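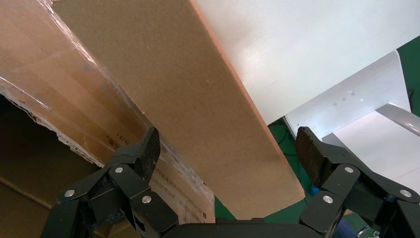

How many recorded runs do I need before it makes sense to train the first model on a box-emptying task?

ledgerfoam
Posted March 2022

We are setting up a two-arm teleop station at our Atano site to collect examples for emptying cardboard boxes. The operator drives both arms, takes things out of the box and puts them down on the table next to it. Wrist camera on each arm, one camera up top. Recording is through Cisgate, which is working fine so far.

My plan was to record a big set first and then train once. A coworker thinks we should train early on a small set and see what it does. I can see both sides but our operators' time is booked in blocks, so I'd like to have a number to plan with. Also, do I throw out the runs where the operator fumbles? And does it matter if the box is always in the same place?

9 mm bolts

Start with 40 good runs, train on those, and look at what the model does before you record any more.

That number is for one task with one kind of box and the same set of objects. It will not give you a model you can use, but it will show you whether the pipeline is sound, and you want to know that early! On our first project we recorded 300 runs before training anything and then found that the gripper opening had been saved one step late in the log through the whole set. It could be repaired in software, luckily, but we lost most of October to it.

On your other questions:

Fumbles. Keep them if the operator recovers and finishes. A run where the fingers slide off the edge of an insert, back up and get it on the second try is worth a lot, and I get quite excited when one comes in. The model is going to slip too and it needs to have seen the way back. Throw out the runs where someone stopped to talk, where the emergency stop was hit, or where a person reached in with a hand to help. Mark the recovered ones with a tag in Cisgate so you can pull them out again if you want to compare.

Box position. Move it. If the box is always in exactly the same spot the model learns the spot. We shift ours by a little between runs and turn it a bit every so often, and we change how far the flaps are folded back. Don't change everything at once in the first batch, though. Position first, then flaps, then the contents.

Tape and plastic film. Something I wish we had looked at sooner. Clear tape on cardboard picks up the room lights, and from the wrist the glare jumps as the arm comes down. A small set recorded in one afternoon will have all its glare in the same places and the model can hang on to that. We spread the recording over different times of day and swapped in boxes with more and less tape on them. It made a bigger difference than I expected, and it cost us nothing but the trouble of saving up boxes.

Where things go. Decide this before the first run and write it down. "On the table" is too loose. Each operator will have their own favorite corner, and the model will average them and put the part in the middle of nowhere. Having a sign on the table helps the people more than it helps the robot - ours says 下料区, unloading area, and it stopped the arguments. If the sign stays in view in every run, leave it in view when you test as well.

Start and end pose. Same thing. Both arms go to the same rest pose before recording starts and go back there before it stops. If you skip it you get runs that start halfway to the box and the model will hesitate at the beginning, which is painful to watch.

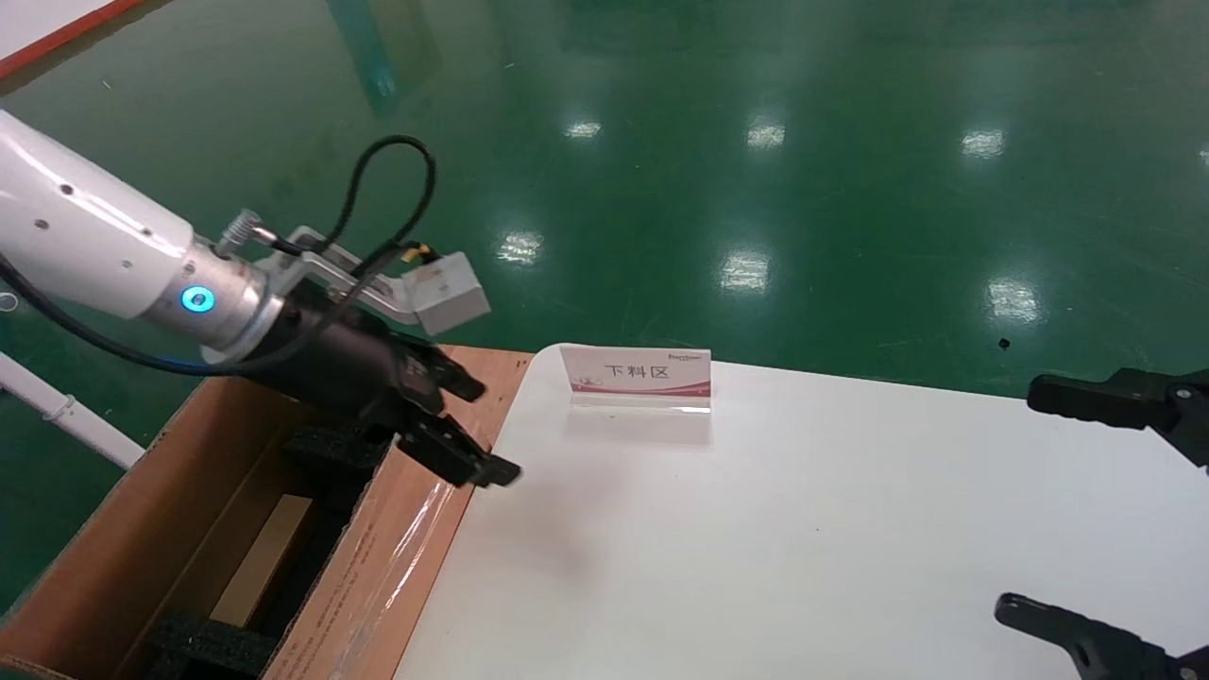
Otodar_user_5

I'd go lower than 40 for the very first pass. We train on 20 and all we ask of it is that the arm goes toward the box and the fingers close at a sensible moment. If that much doesn't happen, more data has never fixed it for us. It has always been something like camera timing, a wrong axis or a crop that cut the gripper out of the wrist picture.

After that I agree with the post above, with one thing to add about operators. Have at least two people record. One person gets very smooth and very fast and always comes in from the same side, and the resulting model is lovely right up until the box is turned. Our second operator was slower and a bit awkward, and the mixed set beat the smooth one in every test we ran. I was so surprised that I ran it again with a new seed and got the same thing.

Also, cables! Watch the loop over the wrist when you use the outer part of the reach. If the operator is quietly avoiding a pose because the cable pulls there, your data will have a hole in it and you won't see the hole until the model wanders into it. On our Otodar arms we moved the cable clip and then re-recorded 5 runs at the far end of the table to fill it in.

Replies to this post

ledgerfoam
Thanks both, this is great. We'll do 20 as the smoke test, fix whatever is broken, then go on to 40. I checked our gripper log after reading the first post and it does seem to be in step with the cameras. How do you two check that, by eye?

9 mm bolts
By eye, stepping through a few runs. Find the moment when the fingers touch the cardboard in the wrist view and see if the gripper value levels off at the same step. Do it for both arms, they can drift separately. Do it again after any Cisgate update.

Otodar_user_5
Same. I also have the operator open and close the empty gripper a couple of times at the start of the session, saved as its own file. Easy to line up later, and it isn't part of the training set.

georgiev_lab_bench

Depends on the model. If you start from something already trained on other arms you need fewer. From scratch you need almost 300 for anything with foam inserts in it, at least at Georgiev, where we did it with black foam in a brown box. Dark foam against a dark box bottom is hard for the cameras. Put a light over the box.

Replies to this post

9 mm bolts
Good point about the light, but keep it fixed once you've put it up, or else treat it as one more thing you vary on purpose. We had one on a swing arm and it got bumped between sessions. Took me ages to work out why the second batch looked different from the first.

ledgerfoam
We have plenty of ceiling lights and a shiny floor, so brightness overall is OK, but inside the box is another matter. I'll try a light and post what the 20 runs look like with and without it.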